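Sturkgate Risberg 12 Cold Drinks Dispenser
Order code 2260

The Risberg is a container with a tap at the bottom. We have been selling it for long enough to know that this is what people want to hear first, and that most of the questions we get by telephone are from people who bought a different container with a tap at the bottom and are now standing in a puddle.

It holds 12 litres of squash, water, iced tea or whatever you have talked yourself into making for a large number of people on a warm afternoon. It has a wide lid, a proper handle on either side, and a tap that closes when you let go of it. It doesn't light up. It can't be connected to your phone. There was a version with a thermometer on the front and we dropped it, as all it ever told anyone was that the squash had been outside for a while.

Who buys it

Schools, mostly, and sports clubs, and people with more relatives than jugs. A good many go to offices, where they are filled with water and slices of cucumber for the first week and plain water after that. We also sell them to cafes that would like customers to help themselves, and to at least one choir, which gets through more orange squash than you'd think possible for a group with its mouth otherwise engaged.

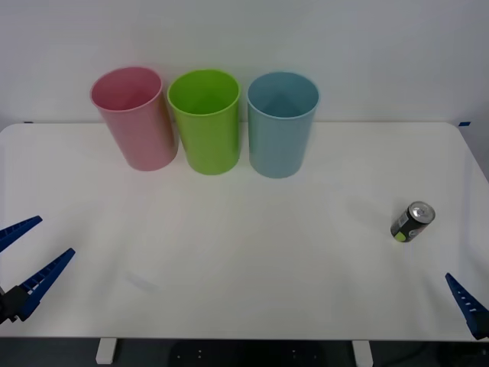 If you are serving fewer than a dozen people, buy a jug. We sell those as well and they are much cheaper. The Risberg comes into its own at the point where the person holding the jug begins to resent everyone else at the party.

The tap

We'll spend some time on the tap. The rest of the dispenser is a vessel and there is only so much to say about a vessel.

Ours is called the Cù. It was drawn up by Thiện Vi, who joined us from a firm making parts for garden water butts and brought with him a low opinion of nearly every drinks tap on the market. His objection was that they are all built for a careful adult pulling gently downwards, and are mostly used by a seven-year-old hanging off them. The Cù has a broad paddle that you push back with the rim of your cup. Take the cup away and it shuts. It can be worked with one hand, which leaves the other free for a sausage roll.

There is no setting that holds the tap open. We are asked for one about once a month, usually by somebody who wants to fill bottles. Please use both hands, or a friend. Every dispenser we have had back with a ruined tablecloth story attached was an older model with a lock-open tap, and we've heard enough of those stories now.

The whole tap unscrews by hand for cleaning. It comes apart into body, paddle, spring and two washers. The washers are different sizes, and the thicker one goes on the inside. This is printed on the leaflet, on the box and on a small card tied to the handle, and is the subject of most of our emails.

Filling and carrying

Carry it empty. Fill it where it's going to stand, using a jug or a clean hose. A full Risberg weighs rather more than people expect – water is not a light substance and it likes to move about – and the handles are meant for shifting it along a worktop, not for taking it down the garden steps.

The tap needs to hang over the edge of whatever the dispenser is sitting on, or the dispenser needs to be on a stand, so there is room to get a cup underneath. We mention this as it tends to be discovered after filling. An upturned crate will do. So will our own Fatik stand, sold separately, which lifts the base by 15 cm and clears every ordinary cup and most sports bottles. We did consider putting a stand in the box with each one. Then we looked at what that did to the box.

Fill to the line moulded on the inside and no higher. There is room above the line and you will be tempted.

Ice, fruit and other additions

Ice is fine. Tip it in after the liquid, not before. Large lumps last longer than small ones, and a frozen block made in an old ice cream tub will see you through most of a summer fete.

Fruit is fine too, if cut in slices and not in small pieces. The mesh guard inside the tap will stop pips and mint leaves, and when enough of them have been stopped the tap will stop as well. Raspberries are the worst. They look lovely for a quarter of an hour, then they dissolve into a sort of felt and settle over the outlet. If you must have raspberries, and plenty of people feel strongly that they must, put them in the cups.

Fizzy drinks go flat in it. They go flat in everything with a loose lid, and a tight lid would be a much more exciting product than we are prepared to insure. Hot drinks are not suitable. Neither is soup, though we have had enquiries.

Cups

None are supplied. Any sort will work with the paddle as long as the rim is reasonably stiff. Thin disposable cups tend to buckle when pushed, and you end up with a tap that's open and a cup that isn't really a cup any more. Reusable plastic ones are much better and can be bought almost anywhere. Get different colours if children are involved. It won't prevent arguments about whose is whose but it will make them shorter.

Put the cups out before the dispenser, a little way along, and on the side people will be coming from. A queue that has to reach across itself is a slow queue.

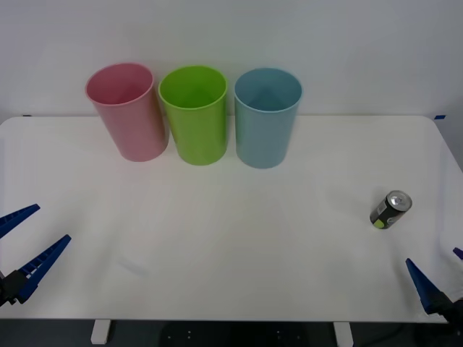 Plastic cups lined up along the back of a white table, pink at the left-hand end.

Cleaning

Wash it by hand with warm water and washing-up liquid. The lid and the tap parts can go in the top rack of a dishwasher. The body can't, and in most kitchens it won't fit, so the question settles itself.

Empty it the same day. We say this without much hope. If you are reading this page in October and have just found the dispenser in the shed with something in it from the summer, take it outside before you lift the lid. Rinse it through, fill it with warm water and a good handful of bicarbonate of soda, leave it overnight, and run some of the mixture through the tap. Do it again if necessary. Blackcurrant may leave a tint, which does no harm and will fade in time, possibly your children's.

Leave the lid off for storage, or resting at an angle. Take the tap out altogether if it's being put away for the winter. Keep it somewhere you'll remember. We sell a surprising number of spare taps each spring to people who put theirs somewhere safe.

If it drips

A drip from the spout usually means something is caught under the seal. Push the paddle fully back a few times with a cup below and let it spring shut. If that doesn't clear it, take the tap out and rinse it.

A drip from behind the tap, where it meets the body, means the washers are the wrong way round. You may feel sure that they aren't. Have a look anyway.

If the washers are right and it still drips, get in touch and we will send a new set free of charge, no receipt needed. Do not wrap the thread in plumber's tape, glue, string or chewing gum. We've received all of these in the post, one of them still attached.

Specification

Capacity: 12 litres to the fill line
Body: food-safe plastic, clear
Lid: lift-off, with finger grip
Tap: Cù push-back, self-closing, removable
Handles: moulded, one each side
Suitable for: cold drinks only
Stand: not included (see Fatik stand)
In the box: dispenser, lid, tap, spare washer set, leaflet, the small card about the washers

Delivery and returns

Dispensers go out by courier in a plain brown box that is considerably larger than you were picturing. If you live in a flat with a narrow staircase, give the driver a kind word. Orders for several come nested, with the lids packed separately, and should be pulled apart by two people who are on good terms.

You may return an unused Risberg within 28 days for a full refund. By unused we mean that it has not had anything in it. We can tell. Lime cordial in particular has a long memory.

Schools and clubs ordering in quantity should ring before ordering on the site, as we can usually do something about the postage. Spare taps, washers and lids are kept in stock for this model and for the one before it. For anything older, send us a photograph of the hole where the tap used to be, with a ruler held next to it, and we'll see what we can find in the drawers.

Last updated: 8 July 2018

Related items
Fatik stand for drinks dispensers
Cù replacement tap
Washer set for Cù tap (thick and thin)
Risberg spare lid
Sturkgate jug with lid
Bottle brush, long handle
Ice block moulds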